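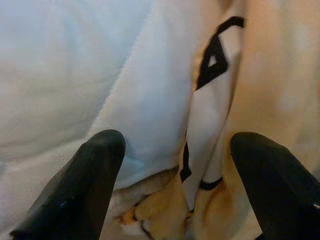

**Where do I even put all this stuff? (guest room / spare desk / winter bedding)**

Posted by **pinecone_etta**

OK so I have one room that is supposed to do three jobs and it's doing all of them badly. It's the guest room, it's where the bedding gets folded, and it's also where every remote and screwdriver in the house goes to live. My sister's coming to stay in August and I would love for her to be able to set down a glass of water somewhere!

The bedding half of the problem is a big puffy white comforter. I fold it, it unfolds itself. I sit on it, I fold it again, I turn my back and it's a cloud. There are some smaller bits of fabric that get mixed in with it too, white with black on them, and every time I think I'm done folding I find another one tucked in the middle.

The other half is the desk. It's a small white one with black metal legs, next to a pine slatted shelf, and I've ended up with a green mesh basket of tools on it, a tape measure, a controller with two joysticks, and the remotes. So many remotes. I've tried putting them in a drawer in the kitchen (then we can't find them) and leaving them on the bed (then we sleep on them).

What I'd like to know:

- How do you fold a comforter so it stays folded, without buying one of those vacuum bags? I had a Grunulum one and it let the air back in by morning.
- Is it dumb to keep tools in a guest room? The garage is damp and I don't trust it.
- What do you all do with remotes??

I don't want to spend a lot. I've got a Lokholm gift card with $22 left on it and that's pretty much the budget.

---

**Severino Cordero** wrote:

I've folded an awful lot of comforters (we rented out our upstairs for years) so let me take that part first, and then I have opinions on the rest.

The trick is getting the air out before you fold, and doing it in thirds the long way. Halves give you a fat edge on one side and it wants to spring open.

1. Lay it out flat on the bed and shake it from two corners so the filling evens out. Pull out anything that isn't the comforter and put it on a chair.
2. Fold one long side in to the middle third, then the other on top. Smooth it with your forearms from the closed end toward the open end, slowly. You'll hear it sigh.
3. Roll from the closed end, leaning on it as you go. Knees are fine. Tie it with a strip of cotton or an old pillowcase. I use two ties on a king.
4. Clear the desk down to one group. Leave the mesh basket where it is at the back corner, then gather up the tape measure, the remotes and the joystick controller and decide which of them get used in that room. Only those stay.
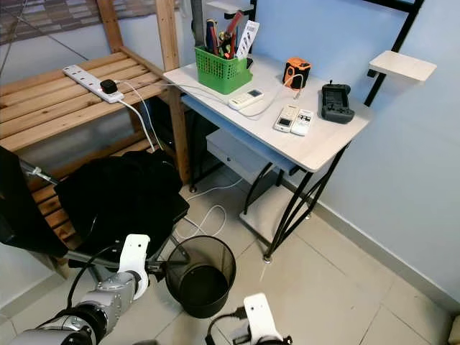
5. Give the remotes something to stand up in. A utensil crock, a short wide mug, whatever's in the cupboard. Lying flat they spread out over the whole desktop and you lose the use of it.
6. Put a strip of masking tape on the back of each remote and write the room on it. White ones for air conditioners look so much alike that I once spent a whole evening pointing the wrong one at the wall.

Tools in a guest room, sure, why not. I'd move the basket off the desk before your sister arrives, though. If yours has a lower shelf, slide it there. The pliers and screwdrivers stick up out of a basket like that, so check the height first.

Save the gift card. You don't need to buy anything yet.

---

**mudroom_dee** wrote:

vacuum bags are fine you just got a bad one. I have the Caren ones with the double zip and my comforter's been flat since last winter. wipe the zipper track with a dry cloth before you close it, lint gets in there

also throw out any remote that doesn't go to anything. you know you have one

---

**tallboy77** wrote:

Seconding the rolling, but I'd skip the ties and stuff the whole roll in a spare duvet cover. Button it shut and it turns into a big bolster for the end of the bed. Guests lean on it and they've got the extra blanket right there if they get cold. My mother did this with a Charbonneau quilt that was way too big for any closet we had.

For remotes, I stuck hook-and-loop strips on the side of a shelf and hung ours there. Works great on a flat board. I don't know how well it would do on slats, you might only get half the strip to touch. Try one before you do them all.

---

**pinecone_etta** replied:

Thank you all! Did the thirds thing tonight and it's still a roll, two pillowcases tied around it. Remotes are in a gravy boat for now, don't judge me. Dee, yes, there's one. I tried it on everything in the house and I'm keeping it until my sister has had a go.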